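Primeros pasos con el kit bimanual Brultik: ordenar objetos largos sin que se enreden los brazos

Llevo desde la primavera trasteando con el kit de dos brazos de Brultik y me lo estoy pasando en grande. El manual que trae está bien para el montaje, pero se queda corto en cuanto quieres hacer algo más interesante que mover cubos, así que aquí va lo que he ido apuntando. Sirve para la versión de junio de 2018 del programa de control; si tenéis una anterior, actualizad primero (el menú de poses cambió de sitio y os volveréis locos buscándolo).

Qué vais a necesitar

El kit montado sobre su raíl, con los dos brazos calibrados.
Una tela para el suelo de la celda. La mía es estampada, de flores.
Objetos largos y ligeros: raquetas, tubos, tablas pequeñas, lo que tengáis por casa.
Una llave Allen del 5.
Una tarde libre, por lo menos la primera vez.

Paso 1. Fijar el raíl

Apretad los tornillos del raíl con los brazos recogidos y la alimentación quitada. Id alternando de un extremo al otro, poco a poco, como se hace con una rueda de coche. Yo la primera vez apreté un lado entero antes de tocar el otro y me quedó una holgura mínima, de esas que no se ven, pero que en la punta de la pinza se nota muchísimo.

Paso 2. Los cables

Dejad una curva generosa en cada articulación y llevad cada brazo a sus extremos con la mano, despacio, antes de sujetar nada. Si en algún punto el cable tira, soltad un poco más. Quentin Hamel, que me pasó su configuración por el foro, usa tiras de velcro en lugar de bridas, y después de haber cortado siete bridas en una tarde le doy toda la razón.

Paso 3. Repartir la celda

En el programa, abrid «Zonas» y dibujad una para cada brazo, con una franja común en el centro. A mí me funciona dejar la franja más bien estrecha mientras se aprende. Luego activad la opción de prioridad: si los dos brazos quieren entrar a la vez, uno espera. ¡Es una maravilla verlos cederse el paso!

Paso 4. Colocar los objetos

Ahora lo divertido. Empezad con un par de cosas y, cuando eso salga bien, id complicando el asunto. Mi disposición favorita lleva las raquetas de bádminton a la izquierda, con los mangos hacia el centro, los tubos blancos cerca de la pinza izquierda y las dos tablas de snow cruzadas en diagonal en el lado contrario. Al fondo pongo el atril rosa, que obliga a planificar las trayectorias con un poco más de cabeza.
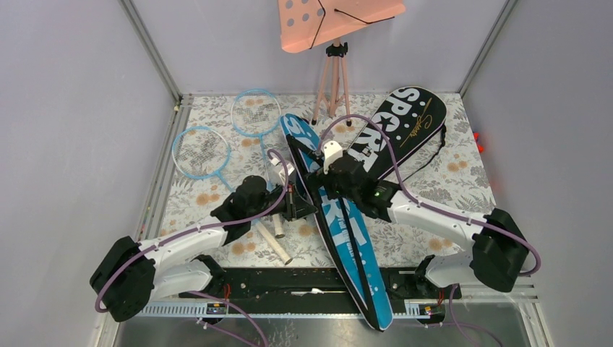
Paso 5. Grabar las poses

Pulsad «Guiar» y mover el brazo a mano se vuelve suavísimo (de verdad, es lo que más me gusta del kit). Grabad una pose de aproximación por encima del objeto, otra de agarre y una tercera de retirada. Para las raquetas, agarrad por el mango y nunca por el cordaje. Con las tablas conviene retirar antes la que está encima, o arrastraréis las dos.

Paso 6. Primera pasada

Bajad la velocidad al mínimo, tened la seta de emergencia a mano y lanzad la secuencia. Si una pinza llega torcida, corregid solo la pose de aproximación y repetid. Subid la velocidad cuando haya salido bien un par de veces seguidas.

Lo que me gusta menos

El programa tarda en arrancar y los mensajes de error son bastante crípticos. Además, la pinza de serie resbala con los plásticos muy lisos; Angelica Cruzado le pega unas almohadillas de silicona y dice que mejora mucho. Las tengo pedidas. Pagué 400 euros por el mío, de segunda mano, y a ese precio estoy encantado, aunque nuevo me lo habría pensado más.

Si montáis alguna disposición rara, dejadla en los comentarios con el archivo de zonas. En agosto quiero probar con cuerdas y ya me estoy temiendo los nudos.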